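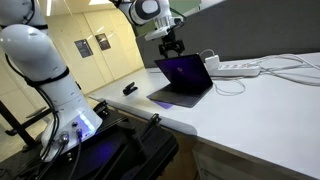
Javiera Mansilla wrote to ask whether the Trovik desk kit can be set up by one person in an afternoon, as the leaflet says, or whether the leaflet was written by somebody with four hands and no phone.

February 2023
By the Hidby bench desk

One person, yes. An afternoon, if you start it in the morning. The kit is two arms, a rail, clamps, a control program and a bag of cable ties that will turn out to be one short. We have now put it together twice, the second time on purpose, and these are the steps in the order we wish we had done them.

1. Pick the desk first. You want a flat top with an edge the clamp can bite. Sit at it, lean on it, be rude to it. If it rocks under your elbows it will rock under a moving arm, and every position you save will be a guess.

2. Fit the rail along the edge before you unpack the arms. Run the clamp screws finger-tight, slide the rail where you want it, then tighten from the middle outward. The manual puts this on page 14, after the section on lifting the arms into place. Read page 14 first.

3. Mount the first arm and plug both connectors in fully. They click. If you're not sure you heard the click, you didn't.

4. Mount the second arm and, before you power anything, move both by hand through the space they'll share. The kit ships with a default no-go zone between them, drawn for a desk nobody owns. Ours let the two grippers shake hands on the first run. Go into Workspace, choose Shared Area, and pull the border in until neither arm can reach past the middle.

5. Sort out the power. Give the arms their own outlet and put your office gadgets on something else. Leave enough slack for each arm's full reach, then tie the cables down where the slack ends.

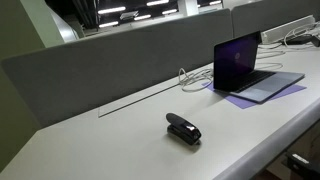
6. Teach it where things are. Trovik calls this "scene setup" and allows ten minutes for it. Start with one small, dark, solid object and one large one that stays put, and let the program find both before you add anything else. Keep a clear patch around the small one so the fingers have room to come down on either side. Shiny tops can confuse the finder, so if it keeps missing, turn the object a little and try again.

7. Save your positions with names you'll understand next week. We have one called "new final 2" and have no idea what it does – we're also a bit afraid to delete it.

8. Run at quarter speed. Watch the whole routine with your hand by the stop button. Then run it again, because the first time you were watching the wrong arm.

Is it worth the money? The kit costs 1124 dollars, and the setup visit from Kandasamy, the dealer who sells it here, is another 700. We skipped the visit and spent the savings on coffee and a better screwdriver. If you have never bolted down anything that moves by itself, pay for the visit. If you have, the steps above cover most of what you'd learn, minus the small talk.

The arms themselves are good. They come back to a saved spot every time, and the grippers are gentler than they look. The program is fine once you stop reading the help text, which seems to describe an earlier version. The clamps are the weak point. Ours needed tightening after the first few days, and the Estthorpe office, who bought the same kit last May, report the same. Check them before each session and keep the hex key on a string. The one in the box is easy to lose, and spares are sold only in packs with another rail.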